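Lodhi Library Bag Lending: Frequently Asked Questions

Last updated February 20, 2025

Who may borrow a bag?

Any holder of a current Lodhi Library card may borrow a bag at the front desk. Visitors from the Sernitz branch may use their own cards.

How long is the loan?

Bags are lent for 17 days and may be renewed once, in person or by telephone. A bag need not come back on the same day as the books carried in it.

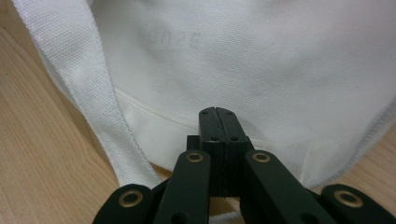 Sadia Mughal wrote to us that 17 days is too short for families who visit once a month, and asked for a longer loan. The loan period will be reviewed in September.

May I choose the color?

Bags are given out in the order in which they are returned. Requests for a certain color cannot be held.
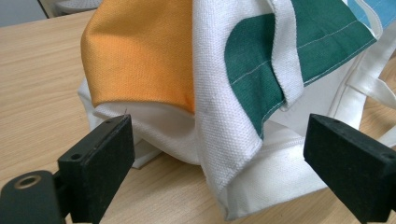
Canvas bag with orange, white and dark green panels

How much may I carry?

Please limit each bag to nine books. Large atlases and bound newspapers may not leave the building — with or without a bag.

Must I wash the bag?

No. Please empty it and shake it out before you return it. Spills should be reported to the desk. 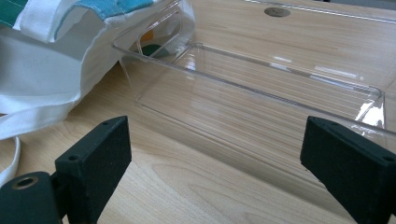

White tote bag and clear plastic tray

What if a bag is lost or damaged?

Normal wear carries no charge. A lost bag is recorded on the borrower's card, and no further bag is lent until it has been replaced.

Can I donate fabric or a bag?

Clean cotton and canvas items are accepted at the Flirnitz Street entrance during opening hours. We cannot accept leather or items with broken zippers.

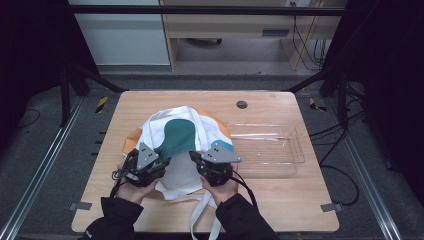 White fabric on the table

Whom should I contact?

Please ask for Barış Kırmızıgül at the front desk.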